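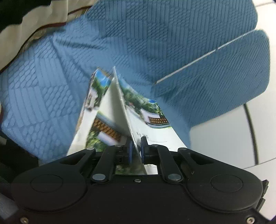
Drestex hand-held gripper: OK for thin paper covers?

Looking at the Drestex kit for demos with paper notebooks on quilted fabric. The list says blue pads are included. Has anyone used them on a single cover? I have 60 booklets to get through.

Yamila Insaurralde
Yes, with the blue pads on both fingertips. Come in at the edge of the cover with the fingers upright and close slowly. I lost 19 tries out of my first 40 going in flat. Fabric moves under the paper, so tape it down. Pads are sold separately by Arnesitz if yours wear out.

rultus_fan
get the Rultus one, cheaper

Villanueva
The Rultus opens wider but I couldn't get it to hold one sheet. Check the pivot pins on the Drestex before you start. Mine needed tightening in June.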